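Our group was asked to test a claim from the Prurano brochure: that bare brick makes a small room easier to sleep in. We doubted it from the start.

## What we did

We read the two studies the brochure cites. One, from Nurkier, had 48 people in it. The other had 40, and eight of them dropped out.

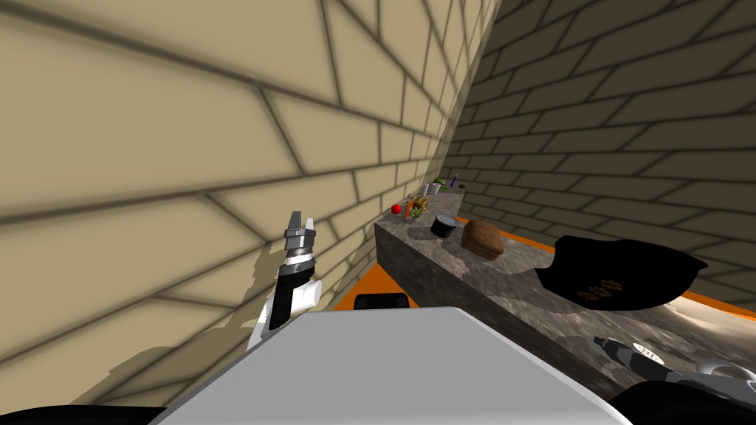
*Fig. 1. Brick walls meeting at a corner, rendered view.*

Neither study asked about street noise or bedtime – odd things to skip in work on sleep. The Nurkier group also knew which room was supposed to be better.

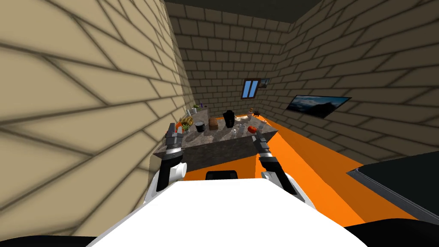
## What we found

Sleep scores went up by roughly 2 points in the brick rooms. The Orkeck scale runs to 100, so we don't think much of that.

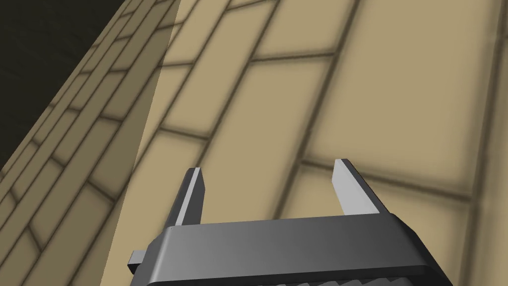
The brochure calls this gain "clear." We redid the sums on Sunday and couldn't see why. People's scores moved more than that from one night to the next in the same room.

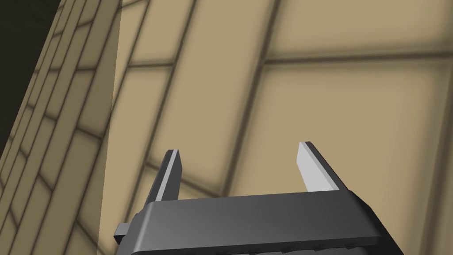 Sugiyama's older review said the same about wood paneling and got ignored. We would want a longer trial, with bedtimes written down, before telling anyone to strip their plaster.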